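Jindness Two-Finger Hand Gripper Kit -- Review
Posted Thu 7 October in Tools and Kits

I bought the Jindness kit in February to collect demonstrations for a small arm I am building at home. The arm is a Cornum, second-hand, and lives on a shelf in the spare room. The gripper is the part you hold yourself. You do the chore with it, the wide-angle camera records what the fingers do, and later you train the arm on the recordings. I have used it most weeks, long enough to say what is good and what wears out.

The kit costs 209 from the Grerkthorpe shop, without the camera. You get printed black parts, a bag of screws, the trigger linkage, finger pads and a folded sheet of instructions. Assembly took me one evening. The sheet skips a step: the trigger spring has to go in before you close the handle, and if you miss it you take out every screw you just put in. The shop has since posted a corrected sheet, so download that one.

The screws are decent and the heads have not stripped. They do work loose at the finger joints. I check them before each session, and a drop of the weak kind of threadlocker helps. Don't use the strong kind, you will want to get back in there.

The fingers open wide enough for a mug and close evenly. On cloth they do better than I expected. Flat cloth on a soft surface is the hard case, because the surface gives way when you press and there is no edge standing up to grab. You have to push down with one finger, drag a little, and bring the other one in to meet the fold.

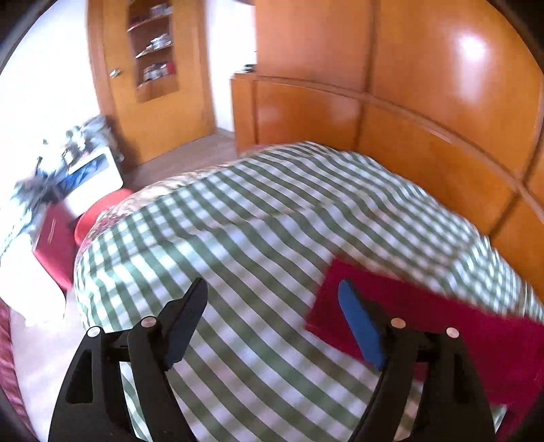

It took me a few evenings to do that the same way every time, and the recordings only became useful once I did. My early ones are full of second tries. I threw most of them out and kept 2808 short clips in the end, nearly all of them folding and picking up small pieces of fabric.

Pads are the weak point. The ones in the box are fine on hard objects and slippery on anything smooth or thin. Shuk-fan Pan, who is building the same arm across town, put me on to the Chiu rubber pads, sold in packs of 8. They grip fabric much better. They also pick up lint and need a wipe with a damp rag. I have gone through 3 of them so far, all torn at the same corner.

Weight is all right for half an hour. After that my wrist complains, mainly because the camera sits high and the whole thing wants to tip forward. A strap would fix this and the kit should come with one. I made mine from an old luggage strap.

Wide-angle footage shows a lot more of your house than you might want. Close some doors before you share a dataset -- I had to go back and drop clips with mail in them.

Would I buy it again? Yes, at this price, with the better pads ordered at the same time. If you only plan to move blocks around on a table, a cheaper set of fingers will do. For laundry and bedding work it has held up, and the one part I broke (the trigger, dropped on tile) was replaced by Grerkthorpe for the cost of postage.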